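Gripper finger alignment drifts on peg cell after a week of running

Posted 2025-06-26 in Small Cells and Benchtop Arms

Parkavia
We run a peg insertion cell, one arm, two-finger gripper. After 500 cycles the pegs start going in crooked. Re-teaching the pick point fixes it for a day and then it's back. Finger screws get checked every morning.

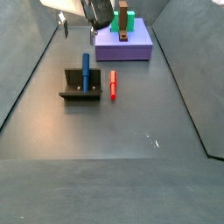

Red and blue pegs, bracket on the left

Where would you look first?

Hoarau
Check the fixture before the gripper. Ours had walked a hair on the table and we blamed the fingers for weeks. Scribe a line at the base so you can see if it moves. Then check the finger faces with a straightedge — wear shows up as light under the edge. A six-sided part wants both flats bearing evenly or it twists as it goes down.

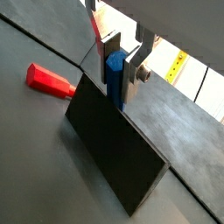

Skindier says to skip the straightedge and swap the fingers every 2,000 cycles whether they look worn or not. New ones were cheaper than the downtime, going by the log from January.

Trosmont
had same thing, was the wrist flange bolts not the fingers. Take the gripper off, clean both faces, torque in a cross pattern, then teach the pick AND the place point again. At 3,876 cycles now with no re-teach.

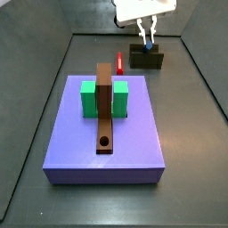 Block in the fingers over the fixture

Go slow on the first run after.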